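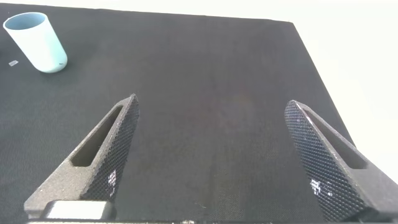 White rings and a tacky feel on a dark desk mat after cleaning

Posted by Samira Smadi in Home Office > Surfaces and Furniture
26 December 2025

I have a charcoal desk mat with a fine texture, sold as rubber with a woven finish. I bought it in June. Where cups stand there are now pale rings, and one patch near the front edge has gone slightly tacky. I have wiped it with a kitchen spray and then with a damp cloth. The rings fade while the mat is wet and come back when it dries. The tacky patch has not changed. Is this the mat breaking down, or is it residue? I would like to avoid replacing it, as it is cut to fit the desk.

3 replies

Elias Semaan
Two separate problems, I think.

The rings are most likely mineral scale. They disappear when wet and return when dry, which is typical of hard water deposits on a dark textured surface. Mix one part white vinegar with four parts water. Test it on the underside first. Lay a cloth soaked in the mix over the ring for five minutes, work it lightly with a soft toothbrush along the grain, then rinse with plain water and blot. Do not let the vinegar dry on the mat. Repeat once if needed. If your tap water is hard, do the last rinse with distilled water, otherwise you put the scale back.

The tacky patch is either spray residue or plasticizer coming to the surface. To tell them apart, wash the patch with a few drops of dish soap in warm water, rinse twice, and leave it overnight. If it is dry to the touch in the morning, it was residue. If it is sticky again within a week or so, the rubber itself is changing and cleaning will only help for a short time – hand lotion, direct sun and solvent cleaners all speed this up.

Check the label on the kitchen spray before you use it again. Anything with citrus oil (limonene) or a petroleum solvent should stay off rubber. Bleach should too. Never mix bleach with the vinegar, or use one straight after the other.

Munther Mansour
I had the same thing, just flipped mine over. The back was smooth but fine for writing on. Coasters after that.

Selina Camenzind
Agree with Elias on the scale. One addition: make sure they are not heat marks. A very hot mug can leave a pale ring in some coated mats, and vinegar does nothing for those. Put a drop of vinegar on a ring and watch it closely. Scale sometimes fizzes a little, but a thin film may not, so a lack of bubbles does not settle it. If two rounds of vinegar make no difference at all, I would assume heat.

Skip the melamine sponges. They are a fine abrasive and will polish the high points of the texture, which leaves a shiny spot on a matte mat. That cannot be reversed.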